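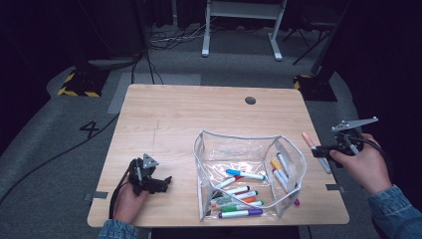 **kestrel_9:** The visitor evening at the Gruvach accelerator sold out again. Has anyone here done the tunnel part? Is it worth the 296 steps down, or is the talk upstairs enough?

**mudlark:** Did it in August. You walk past four magnets and a lot of pipe. I liked it. The guide, Ermelinda Cunha, took every question, including the black hole one.

**kestrel_9:** Someone always asks the black hole one.

**tobin_r:** And they should. 2,230 people signed the Wenville petition against the upgrade. You can't just laugh at them.

**mudlark:** I'm not laughing. Cosmic rays hit the air with far more energy than that machine will ever reach, and we're still here. She said that in one minute and moved on.

**tobin_r:** The cosmic ray argument isn't complete. Anything made up there is moving fast and leaves. Something made in a collider could be slow and stay put.

**pellworth:** That was answered years ago. Neutron stars would catch the fast ones too, and they're still around. Look it up before you sign things.

**tobin_r:** I didn't sign it. I said don't laugh.

**kestrel_9:** Back to my question — steps or no steps?

**mudlark:** Steps. Bring a jacket.

**pellworth:** I'd skip them. The Vieira lecture is better and you get a seat. My kid and I spent the next six evenings on the Kurkerex particle kit at home. 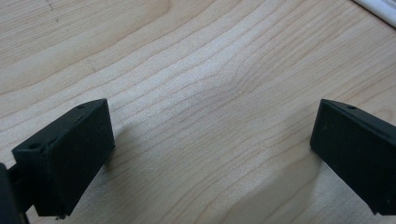

*Wood grain, close up*

**kestrel_9:** Booked the tunnel. Thanks, both.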